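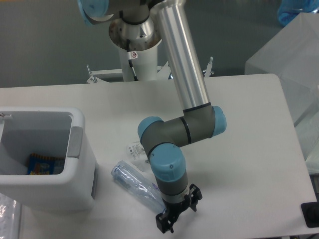 The arm over the white table, with its light blue joint caps.

How to Practice Your First Touch Against a Wall (When You Have No One to Play With)

January 26, 2022

I get asked about this more than anything else on the blog, so let's do it properly this time. I play central midfield for Murkis, a Sunday-league sort of team (we're not good, but we're loud), and for my first two seasons I had a first touch like a trampoline. The ball would come to me, bounce off my shin, and go straight to the other team. My coach started calling out "heavy!" before it even reached me.

What fixed it was a wall. I did wall work four times a week for one whole winter and by April people were passing to me on purpose!

What you need

A wall, a ball, some flat shoes and something to mark the ground with. I use the side of the old Priltutar storage building near my apartment, which is smooth concrete and has no windows on that side. Please check for windows. Brick is fine too, but the ball comes off it at odd angles, so save it for later when you want to be surprised. Ask before you use somebody's wall, too. I walked over and asked at the front desk and they said sure, as long as I'm gone before the delivery trucks come in.

For the ball, use the size you play with, which for adults is a 5. Mine is a Pastico that I've had forever and the panels are peeling, and it still works great. Pump it up to match firmness. A soft ball sits down nicely on your foot and makes you think you're better than you are (ask me how I know).

Setting up

Chalk a line on the ground five steps from the wall. That's your home line. Then chalk a box behind it, two steps wide and two steps deep, and stand inside it. Every touch you take has to stay in the box, otherwise the rep doesn't count.

If you can, chalk a target on the wall at knee height, something the size of a cereal box. You'll be aiming your passes at it. A bad pass gives you a bad return, and then you're practicing running after the ball, which I already had plenty of practice at.

Drill 1: Two-touch, inside of the foot

Pass into the wall with the inside of your right foot. As the ball comes back, get up on your toes, turn your foot out and meet the ball just ahead of your body. Right when it arrives, let your foot give a little, like you're catching an egg. The ball should stop within a step of you. Then pass again.

Do this for 2 minutes on the right foot, then switch to the left. The left will be horrible. Mine was so bad I used to look over my shoulder to check that no one was walking their dog past. Keep going anyway and give it the same amount of time as your good foot.

The thing I got wrong for ages was my ankle. I thought "soft touch" meant a floppy foot, so the ball would knock my toes back and squirt off sideways. Keep the ankle firm and let the give come from your knee and hip. Big difference!

Drill 2: Touch across the body

Same pass, but this time take the ball across yourself, so you receive with the right foot and push it over to your left, then pass with the left. Next one, receive left and push to the right. You'll get into a kind of rocking rhythm after a while and it's really fun once it clicks.

Don't let the touch go too far. If you need more than one step to reach it, that's a touch a defender would be thanking you for.

Drill 3: Open up and turn

This is the one that changed games for me. Pass into the wall, then as the ball is rolling back, look over your shoulder. A real look, with your chin moving. Then let the ball come across your body onto your back foot and turn 180 degrees with it, so you finish facing away from the wall. Dribble out of the box, turn around, come back and go again.

I'm going to nag you about the look. You can do it lazily and the wall will never punish you, but the first time you play a tight game you'll turn straight into somebody. Put your bag or a jacket behind you in a different spot every few reps and turn away from whichever side it's on. Then the look has a job to do.

Drill 4: Balls in the air

Toss the ball up against the wall with your hands and bring it down with your thigh, then your laces. For the thigh, lift it to meet the ball and drop it as they touch. For the laces, point your toe a bit and lower your foot with the ball all the way to the ground. Ten good ones of each and you can go home.

How much to do

My normal session is 70 passes on each foot for drill 1 once I stopped timing it, then ten minutes of each of the others. If you're just starting out, stick with the two-minute version for the first few weeks or your hip flexors will let you know about it. I kept a tally on my phone that first winter, and my best week was 900 passes. I was very proud and also couldn't climb stairs.

A few common problems

The ball keeps popping up: you're getting under it. Lift your foot a couple of inches off the ground before it arrives and meet the middle of the ball.

The ball keeps getting away from you: you're probably flat-footed. Take little steps between passes, even when it feels silly.

Everything's fine at the wall and falls apart in games: hit the passes harder. I was rolling mine in like a grandparent playing with a toddler. When we played McKinnon that spring the passes came at me twice as fast as anything I'd practiced, so I went back to the wall the next evening and moved my line a step closer.

Next time I'll get into passing with the outside of the foot, which I'm still learning myself. If you try any of these, leave a comment and let me know how bad your left foot is.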